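**Apr 15, 2018**

## Clenberg tub goes on sale with four handles and few answers

Jetex opened its Clenberg bathroom showroom this week with a freestanding tub it calls "the last bath you will ever buy." That is a large promise for a product with a 2-year warranty.

The model, named Rolatska, sells for $1,000 before delivery. Sales manager Silvan Grabner said the row of controls along the rim gives bathers "full command of the water." Asked which handle does what, he referred us to the manual, which has 51 pages and had not yet been printed.

Renata Ojeda, a plumber in town, was not won over. "More handles means more seals," she said. "I'd want to see it after a few winters of hard water." Jetex would not say who makes the valves or whether spare parts will be kept in Clenberg.

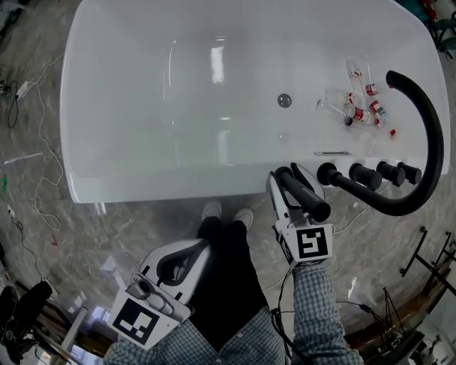 ## Black fittings, white tub

The faucet and handles are matte black, while the drain is chrome. Grabner called the mix deliberate. Jetex has no plans to offer an all-black set before September, and it gave no price for one.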